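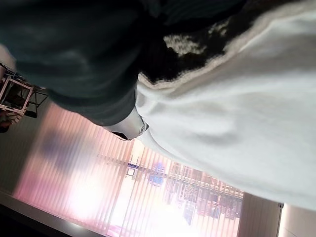

What has to be settled before the winter linen and bedding contract can be renewed?
The replacement rate for blankets, the wash temperature for fleece items, and the method of recording losses between the laundry and the floors.

Residence Services > Linen and Bedding > Working Group > Minutes

Minutes of the Linen and Bedding Working Group
Held 4th August, second-floor meeting room, Orkard House
Chair: Vicente Villalba
Present: representatives of housekeeping, purchasing, the on-site laundry, and resident services. Kelemen (contract laundry) attended for items 3 and 4 only.
Apologies: facilities.

1. Minutes of the previous meeting

Accepted with one correction. Under item 5, "pillow protectors" should read "mattress protectors." The action on pillow protectors is therefore void and has been removed from the log.

2. Matters arising

2.1 Shelf labels in the east linen room have been replaced. The old labels listed twin and full flat sheets under the same code, which explained most of the mis-picks reported in the spring.

2.2 The broken caster on the tall cart has not been repaired. Purchasing confirmed that the part is on order. The cart is not to be used on the ramp until it is fitted.

2.3 The question of whether guest rooms should be stocked from the same par level as resident rooms was held over to item 5.

3. Blanket stock and replacement

3.1 Housekeeping presented the annual count. There are 557 blankets in circulation against a working par of 500. The surplus is mostly older woven stock kept back when the fleece blankets were introduced. It is spread over three closets and is not recorded as reserve.

3.2 The chair asked whether the surplus should be withdrawn. Housekeeping preferred to keep it until the heating changeover in September and to withdraw worn pieces at that point. Purchasing objected that unrecorded stock makes the reorder point meaningless — the system reads the closets as empty and raises an order. Both points were noted. It was agreed that the surplus will stay on site but will be moved to one closet and entered as reserve.

3.3 Grounds for withdrawal were reviewed. The present wording, "visibly worn," has been applied differently on each floor. The following replaces it: any hole or tear; binding detached for more than the width of a hand; permanent staining on either face; matting of the pile that does not lift after one wash and low-heat dry. Thinning at the fold lines alone is not grounds for withdrawal.

3.4 Purchasing had received samples from Clendero and Brilo. The Clendero sample has a bound edge and a denser pile. The Brilo sample is lighter, has a turned and stitched hem, and costs less per piece. After repeated washing in the on-site machines the Brilo hem had begun to wave. The laundry attributed this to uneven shrinkage between the thread and the body fabric. No shrinkage was measured on the Clendero sample, but it took longer to dry and shed more lint in the first washes.

3.5 Agreed to order a trial lot of 100 from Clendero, to be issued to the third floor only. Brilo is to be invited to resubmit with a different thread. No decision on color. Resident services asked that the trial lot be distinguishable from current stock, and purchasing will ask for a woven tab.

4. Laundering of fleece items

4.1 Kelemen reported that fleece items are arriving in the same bags as terry towels. Lint transfers from the towels in the wash and does not come off in the dryer. Rewash does not help, and in most cases makes it worse. Kelemen asked for separate bags and will reject mixed bags from the start of the next billing period.

4.2 The laundry asked what notice would be given of a rejected bag. Kelemen will attach a tag giving the bag number and the reason. Rejected bags come back on the next scheduled truck and are not charged.

4.3 Temperature. The contract schedule lists blankets under general bedding, which is washed hot. This is correct for cotton and wrong for fleece. Kelemen has been washing fleece warm on its own judgment. The schedule will be amended to show fleece as a separate line: warm wash, no fabric softener, low-heat dry, removed promptly. Items from isolation rooms remain under the existing hot-wash procedure regardless of material, and the shorter life of those items is accepted.

4.4 The group discussed folding. Kelemen folds to a third and then a half. The floor closets take a half and half fold, so every blanket is refolded on receipt. Kelemen can change the fold at no cost provided that the stack height on the truck shelf does not increase. A test stack will be sent with the next delivery.

Kelemen left the meeting.

5. Par levels

5.1 The current par for sheets is three sets per bed: one on the bed, one in the closet, one at the laundry. Housekeeping asked for an additional half set on floors with a high number of unscheduled changes. Purchasing asked for the change records first. Housekeeping has these on paper only.

5.2 Guest rooms. Agreed to set par at 2 sets per bed, drawn from the east linen room and recorded separately. Extra blankets for guest rooms will be supplied on request and not left in the room.

6. Recording of losses

6.1 Outgoing bags are weighed and incoming stock is counted, so the two figures cannot be reconciled. The chair proposed counting blankets and comforters in both directions and continuing to weigh everything else. Agreed. The laundry noted that this adds time at the loading door in the morning and asked that the truck not be booked against the kitchen delivery.

6.2 Personal blankets belonging to residents continue to enter the general stream. Resident services will reissue the name-label sheet. Items found without a label will be held on the marked shelf — not returned to stock.

7. Actions

Housekeeping: move surplus blankets to one closet and enter as reserve; type up change records for sheets.
Purchasing: place trial order with Clendero; write to Brilo; confirm delivery date for caster.
Laundry: set up separate bags for fleece; trial the two-way count.
Resident services: name-label sheet to all floors.
Vicente Villalba: amended wash schedule to Kelemen for signature.

8. Any other business

The laundry asked for a second folding table. Referred to facilities.

9. Next meeting

September, date to be circulated. The third-floor trial will be the first item.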